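About Flinix

Flinix makes tabletops and sells bowls to go on them. The tops are softwood, glued up from strips in our own shop. The bowls are bought in as plain stoneware and glazed by us in a short range of solid colors. We started with the tops. The bowls were added when customers kept asking what size of serving bowl would leave room for plates on our narrowest table, and we had no good answer.

The shop is in Trinenden, in a former seed warehouse next to the rail siding. The ground floor holds lumber storage, the planer and the glue-up racks. Finishing and glazing are upstairs, at opposite ends of the building, with two doors between them to keep sanding dust away from the kiln room.

What we make

Tabletops come in two models. The Fleury is a rectangular top for a kitchen or dining table that seats four to six. The Dudunley is smaller and square, intended for a breakfast corner or a work surface beside a stove. Either can be ordered with legs or as a top only, drilled for a base the customer already has.

Bowls come in three diameters. All are round, with no printed pattern and no maker's mark on the inside. The mark is on the foot, where it does not wear against cutlery or spoons.

Last year 411 tabletops left the shop. Bowl output was higher, at almost 2,000 pieces, and was limited by kiln space.

How a top is made

Boards arrive kiln-dried and are stacked indoors until their moisture reading matches the shop. They are then ripped into strips, and the strips are turned so that growth rings alternate in direction across the width. A wide single plank cups as the seasons change. Alternating strips move against each other and the top stays closer to flat.

Strips are laid out dry before gluing. The person at the layout bench sorts them by tone and grain, but we do not try to hide the joints or to make the top look like one board. Slight changes in color from strip to strip are normal and will be found on every top we ship.

Glue-ups stay in clamps overnight. The top is planed, cut to size, sanded in four grits and given two coats of hardwax oil with a matte sheen. Edges are eased by hand with a block. The underside gets the same number of coats as the face, so that both take up moisture at the same rate.

Knots and grain

We accept small, sound knots. A knot is sound when it is tight in the surrounding wood and does not shift under a thumb or a probe. Loose knots are cut out at the ripping stage. Cracked ones are filled only on the underside, and a strip with a cracked knot on the face goes to the offcut bin.

Grain is left as it comes. Around a knot the lines bend, and a plate or bowl set nearby tends to make the curve more noticeable. Customers who want a clear top can ask for one when ordering. Clear tops take longer to supply and cost more, as a larger share of each board is rejected.

The larger bowls are checked for rocking on a finished top before packing. Of the glazes, slate blue is the one most often ordered together with a pale top.

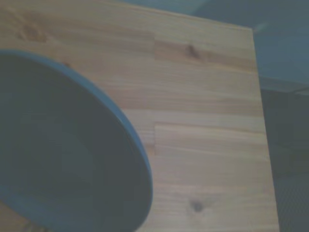
Care

Wipe the top with a damp cloth and dry it in the direction of the grain. Do not leave standing water under a bowl or a pot. A trivet is needed for anything straight from the stove or oven.

Re-oil once a year, or when water stops beading on the surface. A small can of oil is included with each top and covers two applications on a Fleury. Light scratches can be taken out with fine sandpaper before oiling – sand a wide area, not the scratch alone, or a dull spot will remain.

Bowls can go in the dishwasher. The foot ring is unglazed and may mark a soft wood surface if the bowl is dragged. Lift it, or use a cloth underneath.

Color change

New softwood is pale and darkens to a warmer tone in daylight, with most of the change in the first year. Move bowls and placemats now and then during this period. A lighter patch left under an object will usually even out after a few months of exposure.

Visiting and orders

The showroom is at the front of the building, at 83 Siding Road, Trinenden. It opens at 10 a.m. and closes at 4 p.m. Samples of both the standard and the clear grade can be taken home on loan. Lead time for a standard top is four weeks. The shop closes for machine maintenance during part of September, and orders placed then are scheduled when work resumes.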